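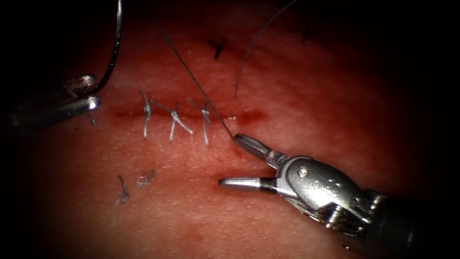

Three tied sutures on a training tissue pad.

Changes to Nutrition Counseling at Fandcombe and Lilcombe

The Hosoda Health Cooperative will extend its nutrition counseling service to all adult members beginning Fri 19 April. Until now, appointments have been limited to members referred by a physician. Under the new arrangement, members may book directly with the front desk at either clinic.

The decision follows a review completed in March. Of the 1,944 members who returned the survey, 918 stated that they had changed their diet in the past year without speaking to a health professional, and 823 reported taking at least one herbal product or vitamin supplement daily. The review recommended that supplement use be recorded at every annual visit.

Members attending a first appointment are asked to bring a list of all prescriptions, over-the-counter medicines and supplements, including the amount taken. A first appointment lasts 45 minutes. Follow-up visits may be held by telephone.

Counseling does not replace medical care, and members should not stop a prescribed medicine without consulting their physician. Evening appointments are offered at Lilcombe only.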